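I've been going to junior footy at Stedside for long enough to remember when the under-10s didn't have a ladder, and I reckon it's time we went back to that. There, I've said it. Half the car park won't talk to me now.

My gripe isn't with winning. I love winning! I still go on about the day we beat Farnier by a point in the mud, and I wasn't even playing, I was running the oranges. My gripe is with what a printed ladder does to a perfectly nice bunch of grown-ups by about round four. Somebody works out that percentage matters, and from then on the kid who can't kick yet spends three quarters in the back pocket picking clover.

## The 77-point problem

Last February the league sent around its new rules for the season, and buried in there was a line saying lopsided scores would still count in full. So of course we got lopsided scores. Killska put 77 points on a side that had two kids out crook and one who'd never played before, and the big boys stayed in the middle right up to the siren. I don't blame the kids. They were told to keep going, and they kept going.

What did anyone get out of it? The losing lot got a long drive home. The winners got a bit of percentage, and their quieter players got hardly a touch in a game that was over by half-time. If you can't swing your bench kids into the centre when you're that far in front, when are you ever going to do it?

I put this to a few parents over a cuppa in the clubrooms and was told, very kindly, that kids know the score anyway. Sure they do. My daughter can tell you the score of every game she's ever played, plus what she ate afterwards. Knowing the score is fine - it's the adults stewing over it on the way to the next match that I could do without.
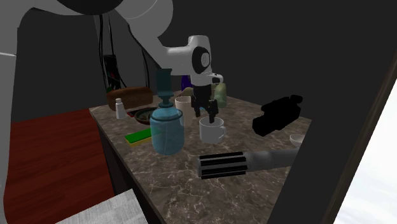

## What I'd do with the money

The Vakulenko Shield costs the clubs 400 dollars each to enter, and a fair chunk of that goes on trophies and the finals day. Take 200 of it and buy more footballs. Run the finals day as a carnival where everybody plays short games, mixed teams if you like, and let the sausage sizzle go all afternoon.

Keep the ladder for the under-13s and up, when they're asking for it themselves. Before that, rotate every kid through every line, keep the score on the board on the day, and rub it off when you pack up the cones.

I'll be at the next league meeting saying all this again, probably too loudly. Come and argue with me, I'm usually near the urn.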